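Karnirby should sell me a smaller game

by Sveva Benedetti

I have 600 hours in Karnirby and I have never finished it. I don't think I'm a slow player. I built the sawmill, the second sawmill, the canal and the stone harbour, and then I looked at the list of what was needed for the lighthouse and closed the game for a month. The lighthouse takes 800 cut stone. A worker with the best pick brings in 22 a day if the path is clear. You can do the sum yourself, and then take away the winter, when the quarry is shut.

My argument is that survival and building games have got into the habit of making things bigger by making them slower, and that players have been too polite about it. We call it grind and we say it as if it were weather. It's a number somebody typed into a table, and somebody could type in a different one.

I should say what I like about the game, so that this isn't taken for a general complaint. The first 19 hours of Karnirby are as good as anything in the genre. You land on a wet coast with a hatchet and a tarp. Every tool you make changes what you can do. The hatchet gets you planks, planks get you a boat, and the boat gets you across to the clay island, where there's a kiln you can fix. When I got the kiln going I felt clever. I'd worked out the airflow on my own, with the game giving me nothing more than a bit of smoke going the wrong way.
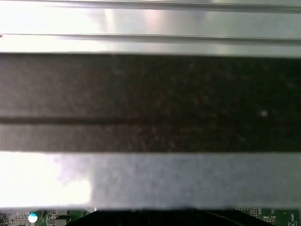 After the kiln, the problems stop being problems and turn into quantities. The bridge is the same work as the jetty, only there's more of it. The town hall is the same work as the bridge. There is a whole tier of iron tools that let you do the earlier jobs a bit faster, and by the time you have them the earlier jobs have been made longer to match. I kept notes for a while, and my evenings in the second half of the game had mostly the same shape: walk out, fill the cart, walk back, sort the store, sleep, repeat.

People who defend this usually say that the waiting gives the reward its weight. There's something in that. I wouldn't have cared about the kiln if it had been standing there lit when I arrived. But the kiln took effort of a kind I could remember afterwards. I can tell you where I stood when I figured out the flue. I can't tell you one thing about the 800 stone, apart from a day when the cart went into the river.

The other defence is that nobody is forced to build the lighthouse. Fair enough, except that the story stops until you do. The letters from the mainland stop coming. The woman at the ferry says the same line each morning. If the lighthouse were a monument for people with the patience for it, I'd leave them to it and be happy for them. It's a locked door in the middle of the plot.

I went back and played Skevmont in June to check that I wasn't just remembering older games kindly. It's a small mining game, it looks plain, and the inventory screen is a nuisance. The map doesn't scroll properly if you open it while climbing. I finished it in a little over two weeks of evenings and I could have kept going.

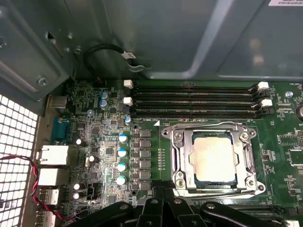 Skevmont asks for very little of anything. The biggest thing you build is the winding engine, and you can get the parts in a single trip if you plan the trip well. The planning is the game. You have a sled with a weight limit and a bad slope on the way home, and you have to decide whether to carry the flywheel first or the coal. I made the wrong choice twice and had to leave a flywheel sitting halfway up a hill overnight. That's a story I've told other people. It cost me maybe twenty minutes of playing time.

There's a money side to this as well. Karnirby was sold on its length. It was in the trailer and on the store page, and most of the reviews put it near the top. A lot of us, me included, divide the price by the hours and feel we've done well when the answer is small. I understand why. Games aren't cheap, and a teenager who gets two a year wants them to last. But if we tell developers that hours are what we're paying for, they'll give us hours, and the cheapest hour to make is one we've already played.

I don't blame the people who did the building and drawing. You can see care all over the place in Karnirby. The clay island has three kinds of grass. The rain sounds different on the boat than it does on the tarp. I'd guess that whoever recorded the rain would sooner I heard it fresh than on my fiftieth walk to the quarry.
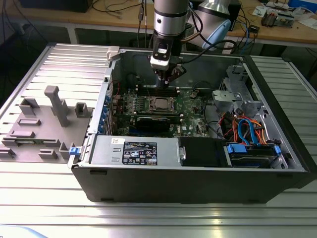

Mods are the usual answer at this point. There's a good one called Dafis that lets you set the cost of every building separately, and it's what most of the people I play with use now. I tried it. I cut the lighthouse down to a quarter and left everything else alone, and I enjoyed the next two evenings more than I'd enjoyed the previous two months.

I still don't think it's the right fix. First, it's no help to anyone playing on a console, where the mod isn't available. Second, it makes me do the balancing, and I'm bad at balancing. When I cut the lighthouse I had no idea that one of the harbour quests pays out in stone, so the quest became pointless and I skipped a scene that I'm told is one of the better ones. The people who made the game know where everything connects. They should be the ones choosing the numbers, and they could choose a shorter set and offer it on the start menu.

Arness does exactly that. When you begin a new game it asks if you want the long season or the short season, and it tells you plainly what each one changes. Short season has fewer repeated orders at the workshop and the same story. The achievements are the same too, and I was glad of that. Plenty of games hand you an easier mode and then mark your save with a little badge so you don't forget you took it. I played Arness on short the first time and on long the second, which I'd never have done if long had been the only choice.

I've heard it said that a setting like this splits the players, so that people can't compare notes. I've read the Arness boards for over a year and haven't seen it. People say which season they're on, the same way they'd say which difficulty, and then they get on with arguing about the bread recipe.
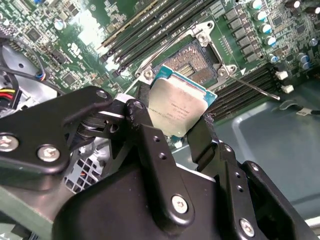
What I'd ask of Karnirby is modest. Leave the current numbers in for anyone who wants them. Some players like a long, quiet job at the end of the day, and my brother is one of them. He hauls stone with the hockey on in the other room and says it's the best part. He should keep that. Then add a second set of costs for everything after the kiln, written by someone on the team, with the harbour quest adjusted so it still matters. Open the quarry in winter, or at least open half of it. Give the woman at the ferry a few more lines for the people who are stuck.

And take the hours off the store page. Tell me what I'll be doing instead. "Fix a kiln, dig a canal, light a lighthouse" would have sold me a copy, and I'd have known what I was getting. I might even have seen the end by now. As things stand, my save has 310 stone in the shed and it's the second week of snow, so the quarry won't open until I've slept through the rest of it. I've started another run of Skevmont in the meantime, and this time I'm taking the coal up first.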